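From our kitchens: loading the upper rack, and other small matters

Many of you wrote to us after the last newsletter, where we had only a short note about dishwashers. It seems the subject is not a small one. We received letters about cloudy glasses, about cups that come out with a little lake of dirty water on the bottom, and about one family in Jornon who have not agreed on the right place for spatulas in 16 years. So this month the dishwasher gets its own item, and the fridge drawers must wait until July.

I should say first that I came late to these machines. In the house where I grew up we washed everything by hand in two basins, one with soap and one without. When I moved here and had a dishwasher for the first time, I filled it like a suitcase, with everything in where it fitted. The result was as you can imagine. What I write below I learned slowly, from neighbours, from readers and from the booklet which comes with the machine and which almost all of us throw into a drawer.

Before you load

Do not rinse everything. This was the hardest habit for me to give up. Scrape the food into the bin, pour out the last of the coffee, and leave the rest to the machine. If you will not run it until the evening, close the door so that the food does not dry so hard. Only egg, porridge and burnt cheese get a quick wipe from me beforehand.

Coffee grounds are a different matter. If you use a French press, please do not shake it out over the rack. The grounds travel everywhere, and you find them later inside the clean cups. I tap mine out over the compost bucket, add a little cold water, swirl, and pour it through a small sieve. The sieve lives beside the sink and it was the best purchase of my year, bought at the Cimeo market for the price of a loaf of bread.

What goes up and what goes down

The lower rack is for plates, pots and bowls that have seen real work. The upper rack is for mugs, glasses, small bowls and light kitchen tools. In most machines it is gentler there, and thin plastic is further from the heat at the bottom.

Mugs should stand upside down and lean a little, so the water can run off the base. Many mugs have a hollow foot, and a mug that stands perfectly straight will keep its small pond until you lift it out over your clean socks. I start with the corners at the back, where my hand reaches with most difficulty, and come forward from there.

Long tools are best laid flat across the upper rack. A spatula standing in the cutlery basket is often too tall, and then it stops the spray arm from turning. You hear it knocking, or worse, you hear nothing and everything comes out dirty. Lay the spatula with its face down or on an angle, and check that the handle does not slip through between the wires. Then turn the spray arm with your finger before you close the door. It should go the whole way round without touching anything.
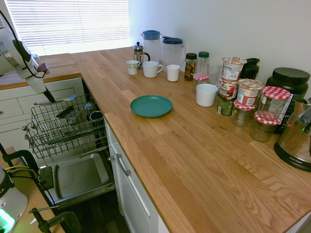
Mugs, pitchers and what waits on the worktop

In our kitchen the mugs gather by the wall, in front of the coffee things, during the whole day. I used to put each one into the machine immediately, and then there was no room left for the dinner glasses. Now they wait together on the worktop and I load them in one go after supper. If your worktop is wood, as butcher block is, do not let wet cups stand on it for hours. They leave rings, and the rings are slow to remove. A folded tea towel under them is enough.

Mugs with a pattern need a closer look. If the pattern is under the glaze, the machine will not hurt it. If you can feel the colour with your fingernail, it is painted on top and will become pale with time. I lost a nice border of small flowers in this way and I am still a little sorry about it.

Plastic pitchers are a question we get often. Look at the base for the sign which says that the dishwasher is permitted. If it is there, the body can go upside down in the rack, with the lid beside it and never on it. Lids with a flip spout should be washed with the spout open. Behind the little flap is exactly where old juice likes to hide, and once in two weeks I go in there with a soft toothbrush. If there is a rubber ring, take it out, wash it by hand and let it dry fully before you put it back.

Some plastic becomes dull and milky after many washes. A reader from the Plurard estate soaks hers in warm water with a spoon of citric acid and says it helps when the cause is limescale. When the plastic itself is scratched, nothing will help, and she keeps those ones for watering the plants.

Drying and emptying

Plastic dries badly. It does not hold the warmth as china does, so the drops stay on it. When the programme ends I open the door by the width of a hand and leave it for 12 minutes – I set the kitchen clock, otherwise I forget and the whole evening passes. If your worktop goes over the machine, open the door a little wider, so that the steam does not all rise against the underside of the wood.

Empty the lower rack first. If you begin at the top, the water standing on the mugs falls on the clean plates underneath. Everybody knows this and still I see people do it the other way, also in my own house. After the lower rack, pull the upper one all the way out, slowly, and take the tools which lie across it before you touch the mugs. Otherwise a spatula always catches on some handle.

Once a month I do the parts which are not so pleasant. The filter comes out with a quarter turn in my machine, and I wash it under the tap with a brush. I wipe the rubber around the door, mostly the lower corners, where grey slime collects. Then I check the salt. All this takes around 7 minutes, and the smell which some of you described in your letters usually goes away after it.

From your letters

A reader asks if wooden spoons can go in. I would say no. They swell, dry out and crack, and after that they hold the taste of onion for ever. Wash them by hand and stand them in a jar with the heads up.

Another asks about silicone spatulas which taste of soap. Try a smaller amount of detergent first. If the taste stays, boil the heads in plain water for some minutes, but only if they come off the handle, or if the handle can bear it too.

To the reader with the old Grgić enamel pot: please keep it out of the machine. The edge where the enamel is chipped will rust, and it would be a shame for such a good pot.

And the family in Jornon? I suggested flat, in the middle of the upper rack, face down. They replied that half of the household is satisfied.

Please send your letters for the July item before the end of the month. The subject is fridge drawers, and especially what you do with half a lemon.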